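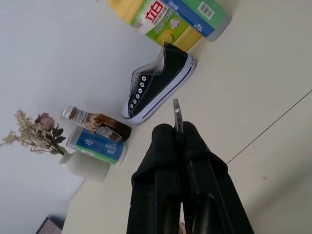

Visit to the Sasaki shoe repair school, open day, 18th September

The school takes up the ground floor and half of the second floor of an old box warehouse behind the bus depot. Doors opened at 11 and there was already a line, mostly people holding shoes in grocery bags. Entry was free. You could have one pair looked at, and the sign said looked at, not fixed, which a few people argued with.

I went because I have been resoling my own boots badly for two winters and wanted to see it done by people who know how. Rebecca Farina came along with a pair of loafers that had come apart at the toe.

The tour groups were held to 15 people. Ours was led by Setsuko Sasaki, who started the school and still teaches the first-term class. She began in the leather store, a cool room with hides rolled on racks and a strong smell of tannin. Students learn to buy leather before they learn to cut it. She passed around two pieces of sole bend and asked us to flex them. One was much stiffer, and she told us the softer one had come from the belly and would wear through fast under a heel.

The next room was for cemented soles, meaning most sneakers and a lot of casual shoes. I had always assumed these were thrown away once the sole came loose. Sasaki said many can be saved if the old cement is cleaned off completely first. People skip that part at home, put new glue over old, and the sole is flapping again in a month. I have done exactly this.

Her advice was to work the joint open slowly and stop as soon as the upper starts to stretch. A little heat helps. After that you roughen both faces, brush on a thin coat of contact cement, let it go tacky, brush on another, and press. She was firm about waiting. The school uses a cement called Mevero that it buys by the drum, and I couldn't find it in small cans at the sales table.

Welted shoes are done upstairs. Edivaldo Batista was stitching a welt by hand with waxed thread and let us stand close. He does a dress shoe in one sitting and prefers not to stop halfway, so he kept going while he answered questions. Someone asked what a full resole costs and he sent them to the price list by the stairs. There is an outsole stitching machine in the corner, made by Darik, which was running for part of the afternoon and made it hard to hear.

Lunch was curry from a counter near the entrance, paid in cash only. The seating ran out quickly and we ate on the loading dock — fine in the sun, but I would not want to do it in December.

In the afternoon Yae Kuroda gave a talk on heel wear. She had a shelf of old heels and went through what each one said about how the owner walked. The room was too small and people stood in the hall. I caught maybe half of it.

Rebecca's loafers got a yes. The toe can be restitched and she left them there. My boots got a long look and a question about what glue I had used.

The evening course has 11 weekly classes and costs extra for materials. Sign-up is at the front desk. Parking is poor, so take the bus.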